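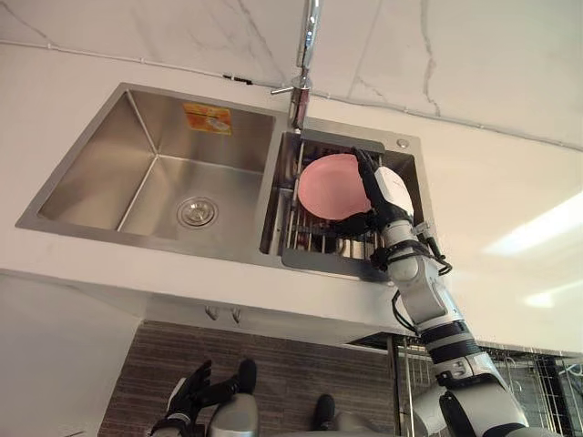
The shared kitchen at Moen reopened on October 28, 2026, and it's a beauty! After 12 weeks without running water, members have a double-bowl sink with a rack fitted into the narrower side, just right for a pink plate, and a marble-patterned wall behind it.

Best of all is the pull-out rack under the counter, so mugs no longer pile up by the faucet.

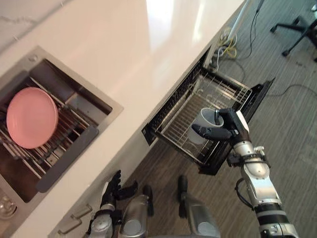 Ingvild Dahlgren hopes the evening soup club will be back before the month is out, and she has already signed up to cook.

Supper on opening night starts at 6, with room for 10. 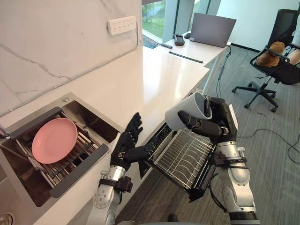
A white cup above the pull-out rack at Moen.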